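Keeping prints, canvases and festival posters at home: which tips hold up

By Hae-won Um
October 10, 2026

Every autumn the art fairs and photo festivals finish, people come home with a tube under one arm, and the same advice does the rounds again. I have framed and hung pictures for other people for 13 years and I don't believe half of it. What follows is what I'd keep and what I'd bin.

Flattening a rolled print

The usual tip is a warm iron through a tea towel. Please don't. An inkjet print can mark or go shiny under heat, and you won't know which sort of ink you've got until it's too late. Lay the print face down on clean, plain paper, put another sheet over the back, then a board, then books. Leave it for 4 days. If it still curls, leave it longer. Rolling it the other way round a tube is quicker, and also how people get creases.

Bread for cleaning frames

You'll read that a ball of white bread lifts grime off a painted surface. It lifts a little. It also leaves crumbs in the corners, and crumbs bring insects. A soft, dry brush does the dusting. If an oil painting is dirty enough to bother you, it needs someone who cleans paintings for a living, and I am not that person.

Vinegar on the glass

Fine on ordinary glass, as long as you put it on the cloth and keep it well away from the edges. Spray it at the frame and it runs down behind the glass to the mount. Acrylic glazing wants a soft cloth and plain water. Kitchen roll scratches it, whatever the packet says.

Sticky strips

I tried two kinds on the same wall in September, one from Drimport and one from Gulteck. Both held a light frame on smooth paint. Neither held on textured wallpaper, and the Gulteck pair took a patch of paint with it when I pulled it off. Anything with glass in it gets a proper hook from me — two hooks if it's wide.

Silica gel sachets behind the frame

A nice idea, but a sachet in the open air of a room fills up and then just sits there. Move the picture off the damp outside wall. Small bumpers on the bottom corners let air get behind it and cost next to nothing.

Wrapping pictures in bed linen

This one I half agree with. An old, well-washed pillowcase is a decent dust cover for a small framed picture in a cupboard. It's no use against knocks, and I wouldn't let printed or dyed cloth touch bare paper or a canvas. Put acid-free tissue in between.

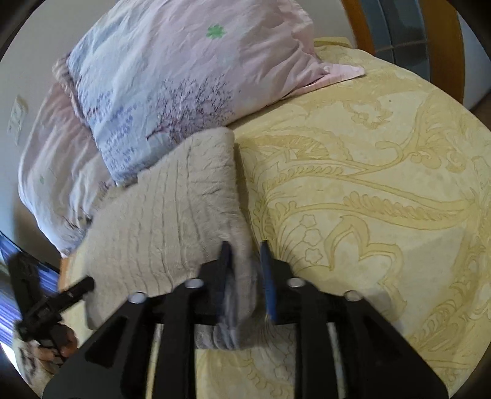

Pillows with a tree print on a pale yellow patterned sheet.

Storing posters under the bed

Flat is better than rolled, and under the bed is fine if the floor is dry. Muvby sells a shallow folder for 22 pounds. Two sheets of stiff board and some cotton tape do the same job. The Dudek version has a zip, and I don't trust a zip near the edge of a print.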